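Skistard

Skistard is a student robotics project on the handling of cloth. It is run as a one-semester course at Mamum College and is open to second- and third-year students. The name is used both for the course and for the robot arm program written in it.
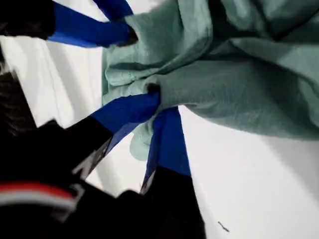
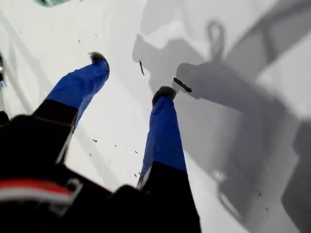

Work during the course. Both pictures show black and royal blue against white, with a red and white stripe at lower left; in the first, a gripper with blue-taped fingertips holds a mint-green cloth.

History

The project grew out of an evening club called Wragg, which built line-following carts and sorting machines. Club members took up cloth after a rigid-parts contest was dropped from the local calendar. Hagos Workneh, an instructor in the mechanical engineering department, turned the club's notes into a course outline, and the college approved it for credit on 16 January 2021. The first class of 16 students began the following October.

Course work

Students work in teams and are graded on a set of cloth tasks: picking up a crumpled piece, passing it between two points, laying it flat and folding it once. Teams may change the surface of the gripper fingers but not the arm itself. Tape, rubber sleeves and sanded plastic have all been tried. Each change has to be written up with the number of attempts made before and after it.

Every attempt is logged, including failed ones. The first class recorded 2,368 attempts, of which more than 500 were with a single piece of cloth. Later classes use this log to compare their own results. Common faults listed in it are picking up two layers at once, losing the cloth during the turn, and closing the fingers on a fold too thin to hold.

Skevetti round

The course ends with the Skevetti round, an open session in which each team has 7 minutes to complete the four tasks. The cloths are crumpled by a member of another team. A dropped cloth may be picked up again by the robot but not by hand. Scores count for one third of the grade, and the written report makes up the rest.

See also

Wragg (student club)
Robot end effector
Mamum College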